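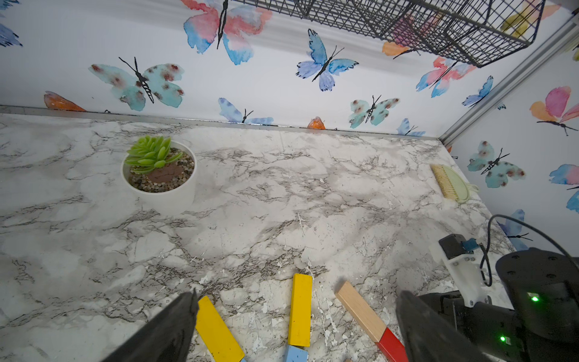 The Fetalero is a meeting and function centre in Brarnville, best known for its round assembly room and for the remarkable sound of that room when it is full. It has 38 meeting rooms across two wings, the largest seating 624 people at conference tables or rather more in rows.

History

The building began as the Atanasov wool exchange, where buyers sat in a steep ring of benches to bid on bales. After trading moved elsewhere the ring stood locked for many years, apart from a short and much-loved spell as a roller rink. The architect Elżbieta Pawłowska was asked to turn it into a venue for conferences, and her great stroke was to leave the ring alone. She kept the benches, the skylight and even the chalk rail, and put everything modern – lifts, kitchens, cloakrooms – into a new wing behind it.

The centre opened in August with a choral weekend, and the choirs have come back for it every year.

Rooms

The Ring is the heart of the place and a wonderful room to speak in. A person standing at the centre can be heard in the back row without a microphone, and many presenters end up switching theirs off. The smaller rooms are named after grades of wool, so a delegate may well spend the morning in Superfine and the afternoon in Crossbred.

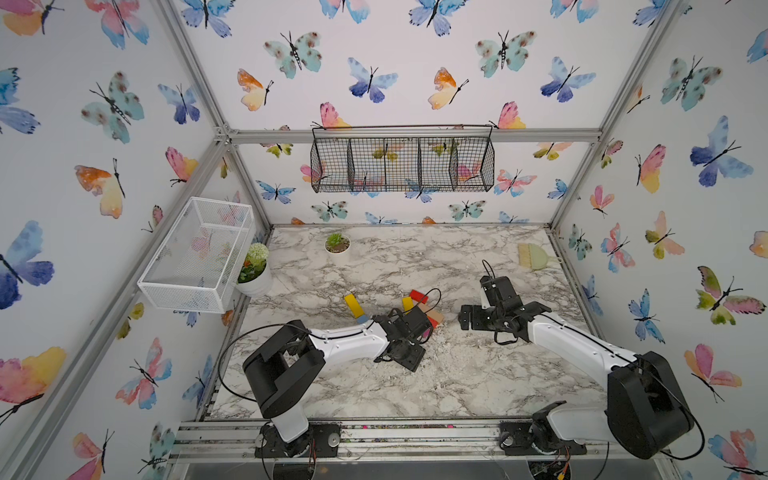
The east wing holds the banquet hall, which seats 338 for dinner and opens onto a terrace above the river. Its floor was laid with boards from the old sorting loft, and the bale numbers stamped into them can still be read near the doors. The hall can be divided in two by a folding wall, though the acoustics are at their best with the wall put away.

Catering

Food is run by Praseo, a local kitchen that took over the original buyers' canteen. The lamb pie is the dish regulars talk about, and it has been on the menu since the first season. Groups of fewer than 100 can eat in the canteen itself, at the long tables, beneath the old price boards.

Access

The main entrance is on the river side, with step-free access to both wings. The upper benches of the Ring are reached only by stairs, but there are wheelchair spaces on the floor and along the first tier, which happen to be among the finest listening spots in the building.

See also

Brarnville river terrace
Wool exchanges

This page was last edited on 9 September 2025.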